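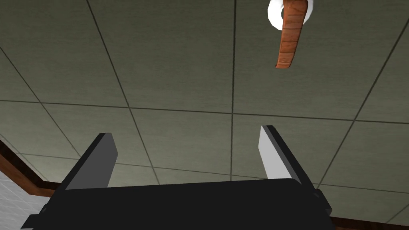
Can a machine do the bathroom cleaning yet, or any chore past vacuuming the floor?

A few single chores on flat, open surfaces are covered pretty well now, but a whole bathroom with bottles, towels, corners and a toilet still needs a person.

tubgrout
OK so that's the short version I got when I asked in the quick questions box, and fair enough, but I want the long version from people who own this stuff. I've had a Ravberg floor robot for 2 years and I love it, it does the hallway and kitchen while I'm at work. Then I come home and scrub the shower on my knees like it's 1975. I don't need a butler! I need something that wipes the sink, puts a new roll on the holder, picks the towels up and hangs them. Is anybody's machine doing any of that at home right now, for money a normal household has?

pinewoodmarge
Not at my house. I have the Dudari window one and it's great on the big slider and useless on anything with a divider in it. I still have to carry it from pane to pane, spray the pad, and stand there in case it falls. My daughter timed me doing the same window by hand and I won. I still use it because it's fun (and the cat goes crazy).

Llinos Rees
I work in commercial laundry so this is my soapbox, sorry in advance. We put in a Kokkonen feeder line for flat sheets and it's wonderful. Sheets go in, sheets come out folded, and it does them faster than two of us ever could. But somebody still stands at the front finding the corners of every sheet and clipping them on! Fitted sheets go in a bin for people. Bathrobes go in a bin for people. The tricky part of laundry is the first ten seconds, when it's a wad and you have to figure out what the wad is. I can't see a home machine getting there soon when the big ones need me to hold the corners.

dovetail_dan
I'll disagree with the whole mood in here. Everybody picks the one thing a robot can't do and calls it a failure. My dishwasher is a robot as far as I'm concerned. So's the dryer. We rearranged our lives around those (plates that are dishwasher safe, shirts that don't need ironing) and nobody misses the old way. Same thing will happen with bathrooms. Once the builders make the fixtures easy for a machine, the machine will do it.

tubgrout
Dan I rent. My fixtures are from before I was born and the landlord is not making anything easy for anything lol

pinewoodmarge
Also a dishwasher doesn't load itself, Dan. That's the part I'm complaining about.

dovetail_dan
Loading takes four minutes. Washing by hand took 40. I'd call that chore mostly gone.

benchrest
Shop floor perspective. I run nights at a place that makes bathroom cabinets and we have a Skemis arm tending one of the drill stations. It picks up a door panel, sets it in the jig, waits, takes it out, stacks it. Hasn't called in sick once. What it can't do is deal with a panel that's sitting crooked on the cart, so my actual job description now includes "square up the cart." I also sweep around it, empty its chip bin, and wipe the sensor when it gets dusty. So it took the boring job and made me its janitor. I don't mind, my shoulders feel better than they have in years, but people hear "the robot does it" and picture me in a lawn chair.

Raghda Khasawneh
Can I come in from the other side? I do programming for picking arms, small parts mostly, and I think folks underrate how much is going on in something like changing a toilet paper roll. You take the old tube off a holder that has a spring in it, or a hook, or some bent wire your uncle made. You find the loose end of the new one. The roll squishes if you grab too hard and slips if you don't grab hard enough. You're doing it in a tight space between a wall and a bowl. A two-finger gripper can do each of those steps if somebody has set it up for that exact holder. Put it in the next house and you start over, or at least you start a good part of it over. That is getting better, I see it at work every month, and a lot of the practice happens in simulated rooms these days because you can let the thing mess up a thousand times and no one has to mop. But going from the simulated room to your bathroom is still a big step. I wouldn't put money down on a home arm this year.

tubgrout
This is the answer I wanted, thank you. So if I did go crazy and buy one, what would be the FIRST bathroom thing it could do all right?

Raghda Khasawneh
Wiping a clear counter. Flat, same height every time, and being a bit off doesn't hurt. Picking up stuff off the floor and dropping it in a basket would be second, if you aren't fussy about what it misses. Shower walls I'd put way down the list because of the reaching, and because you need to push while you move.

benchrest
Agree on the pushing. Ours is real good at going to a spot and real bad at leaning on something. We tried to get it to sand and it either tickled the door or dug a groove in it.

Llinos Rees
"Tickled the door" is how my nephew cleans a bathroom, so maybe they're closer than we think.

dovetail_dan
See, that's my point though. You don't need it perfect. If it wipes the counter every single day, even badly, it never gets to the point where you have to scrub. The floor robots are lousy vacuums one pass at a time and nobody's floor has ever been cleaner.

tubgrout
Hm. OK I'll give you that one, my Ravberg misses the same corner every day and the house is still way better than it was before.

pinewoodmarge
I won't give him that one. A floor robot that misses a corner is a missed corner. A bathroom robot that gets it wrong has used the toilet rag on the sink.

dovetail_dan
...

dovetail_dan
Separate rags?

pinewoodmarge
And who is switching the rags, Dan

grout_n_about
Lurker here, jumping in with something low tech. I clean houses for a living and nothing on the market worries me yet. I do a bathroom in 10 minutes if people have cleared their junk off the counter, and half an hour if they haven't. The clearing is what eats the time. Everything has to be picked up, looked at, and put someplace that makes sense to the people who live there -- and I get that wrong too, I've had texts about where I put a razor. If someone wants to save on cleaning right now, get a shelf. Then use the spray stuff after your shower, every time, door open, fan on.

tubgrout
A shelf!! I came in here for robots and I'm leaving with a shelf

Raghda Khasawneh
Get the shelf. An arm would do better with the counter cleared off too.

benchrest
Square up the cart, basically

tubgrout
Fine, shelf this weekend. If anybody does end up with a home arm please come back and post, even if all it does is tickle the sink. Marge how much was the Dudari, I have one big window and no cat

pinewoodmarge
I paid 116 for mine, used, with the spare pads. Check that the safety rope is in the box, mine wasn't and I had to chase the seller for it.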